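Subject: Re: Picture book pacing, and what to do with a long middle

Normand Simard wrote in April:

> I have 14 spreads to fill and a story that only wants to be 11. The opening is fine and the ending is fine. The middle is my bear walking from one side of the valley to the other, and every time I thumbnail it I get the same drawing with the trees moved. Does anyone here lay the whole book out small before writing the words? Or do you write first and cut to fit? I've tried both and I'm not convinced by either.
>
> Also, is anyone still using Skiken paper for washes? My last pad pilled badly.

Normand,

I lay it out small first, but I should say how small, as people mean different things by it. Mine are the size of a postage stamp, all on one sheet, in soft pencil. At that size I can't draw a face, so I don't waste a morning on one. All I can put down is where the big dark shape is and which way it's going. If I look across the sheet and the dark shape is in the same place four times in a row, that's my bear walking past trees.

The book I'm working on now is called Cesileo, after the goat in it. It began as 412 words, typed in one sitting, and nearly all of them were about the goat's feelings. When I did the stamps I found that most of those words were doing the drawings' job. He's sad at the gate. Well, I can draw a goat being sad at a gate. What I can't draw is that he was promised he could come along, so that's the sentence I kept.
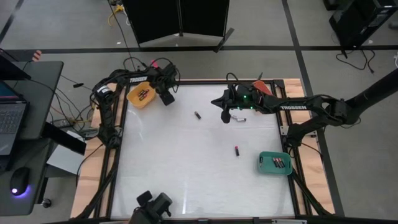
For your middle, I'd try changing the distance before changing the scenery. Put the bear very far off on one spread, so the reader has to look for him. On the next, show only his feet. Then turn the page and have him stopped, looking at something we can't see yet. You've still got a bear crossing a valley, and you haven't had to invent a river or a talking bird to get him across it.

I'd also check your page turns. I write the turn at the bottom corner of each stamp as a question, in very few words. "Who's knocking?" or "Is it deep?" If I can't write one, that spread either gets folded into the one next to it or it's meant to be a rest. Rests are fine. I wouldn't have more than two of them in a book this short, and I wouldn't put them side by side.

If the story really is 11 spreads, there are ways to use up the rest without padding the walk. You could start the story before the title page. You could give the ending a quiet spread with no words on it. I've seen people run the bear's breakfast across the first spread with only a line of text, and it sets up everything you need to know about him. I did something like that in my last one, where Mrs. Zalewska spends the whole opening hunting for her other boot. The boot never matters again, but by the time she gets out of the door you know what sort of person she is, and I didn't have to tell you.

On writing first and cutting: I think it depends on how you are with words. I'm slow with them. I put in too many, and they're all explaining. So I write badly on purpose, very quickly, then hide the page and draw. After the stamps are done I get the page out again and cross off anything I've already drawn. What's left is usually ugly but it's short, and I can fix short. 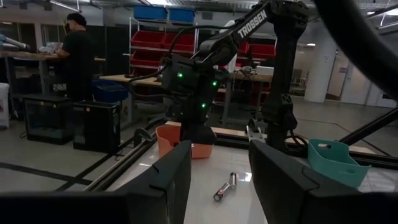

Someone wrote to me off the list after the last thread: do I read the text aloud before the drawings are finished?

I read it aloud at the stamp stage and again when the full-size pencils are done, with a real page turn each time, even if it's only folded printer paper. The turning takes longer than you expect, and a sentence that runs over it will trip whoever is reading. I moved a comma and lost two whole lines that way last month.

A few other things while I'm at it. I make the dummy at half size, stapled, and leave it in the kitchen for a week. I don't look at it at my desk. When I pick it up waiting for the kettle I notice things, mainly characters who all face right, or a hat that comes and goes. The hat was bad. I'd drawn it on the goat in every spread up to the bridge, then he had it again at home, and I still haven't decided whether he dropped it or I did.

As for the paper, I gave up on the Skiken pads for anything wet. They're good with pencil and take a lot of rubbing out, but mine pilled too as soon as I went back in with a second wash. I've been using the heavier Brunditz sheets, the ones that come loose. They cost more and they're a bit yellow, so whites need care. I tape them down on all sides and leave them flat overnight. If you've got most of a Skiken pad left, keep it for thumbnails and studies – no sense throwing it out.

If you want to send me your sheet of thumbnails, I'm happy to look. Please send them as they are and don't ink them first. I find it much harder to tell someone to move a bear once he's been inked, and I expect it's harder to hear.

I'm behind on mail until the pencils for Cesileo go off, so give me a little time to answer. Does anyone else have a way of handling the long walk? I know at least one person on here did a whole book about a bus ride, and I'd like to hear how the middle of that one was put together.

Paulette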